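Rules for Robots: How a Lab Robot Works Safely
Onthorpe Science Learning Service, Young Readers Series
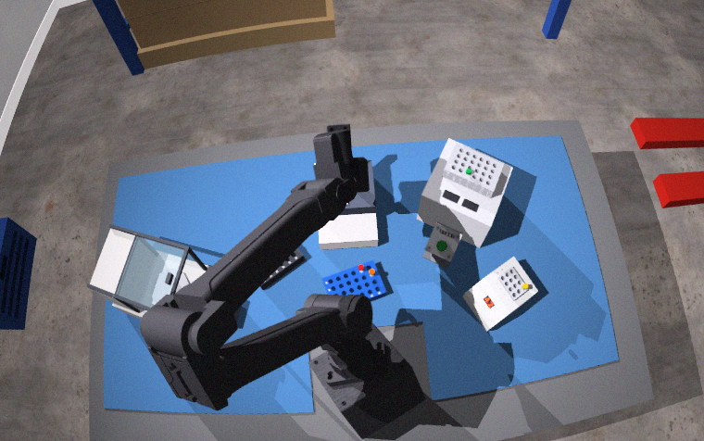 A computer-made view of a robot arm at a lab table, with tube racks and lab devices on a blue mat.

14 shares | 2 comments

A robot arm is strong, and it does not get tired. It also does not know that you are standing next to it unless it has been given a way to find out. For this reason, people who work with robots follow safety rules. Many of the rules are written down in documents called standards.

Practice on a computer first
A new job may be tested in a simulation, a pretend world inside a computer. If the arm bumps into a tube rack there, no glass is broken and no one is hurt. At the Larkton teaching laboratory, a new job must run 500 times in simulation before the real arm may try it.

Give everything a place
A robot may be told exactly where to reach. If a rack is moved and the robot is not told, the gripper may close on the wrong thing. Racks and devices must be put back where the plan says they belong.

Keep the space clear
The area an arm can reach is called its work area. People stay out of it while the arm is moving at full speed. At Larkton, 2 adults must check the area before the arm is switched on.

Know how to stop
Every robot station needs an emergency stop button that is easy to reach. Anyone who sees a problem may press it. A trained adult must find out what went wrong before the robot starts again.

Words to know
Gripper: the part of a robot that holds things.
Standard: a set of rules that many people agree to follow.

Text by Tharushi Sheikh. Checked by Niall Carnegie.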